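Software notes: thin legs, wrong depth

Since the last newsletter, the perception group at Citex has worked mostly on one problem, and I want to report where we are. The problem is furniture made of thin metal. Our planner receives a depth map, builds a volume of free and occupied space, and searches for a path for the fingers. With boxes and bottles this works well. With a black wire stand, the depth map often has holes exactly where the metal is, and the planner believes it can pass through.
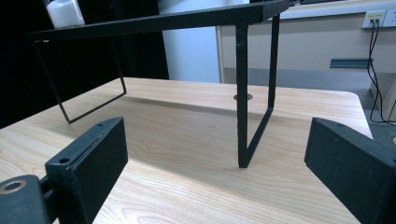

The wire rack on the wood table, seen between the fingers of the hand-held gripper.

In the old version we filled such holes with the depth of the neighbor pixels. For a leg of this kind the neighbors are the table, so the leg became part of the table. Wendy Pilkington has replaced this step. Her module, which we call Leridmont, keeps the hole as "unknown" for 4 consecutive observations and asks the line detector on the color image for an opinion. If the detector finds a straight edge through the hole, the space is marked as occupied and the planner must go around.

We replayed 44 recorded approaches with the new module. In 43 of them the planned path stayed clear of the legs. In the remaining one, the detector took a shadow on the wood for a rod, and the planner gave up and returned no path. I prefer this kind of error, but it still has to be fixed.

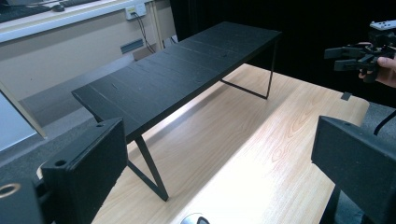

The second change is smaller. The map update was taking over 200 milliseconds when many cells were unknown, so the planner was sometimes working with an old map. Michalski, our replay tool, now shows the age of the map next to every planned path, and you can filter by it. Please use this filter before you report a planner bug. Two of the reports I received from Birthorpe were only old maps.

The default settings are not changed yet. If you want to try Leridmont, turn it on in your local configuration and keep the replay logs. We plan to make it the default in September, after the shadow case is solved.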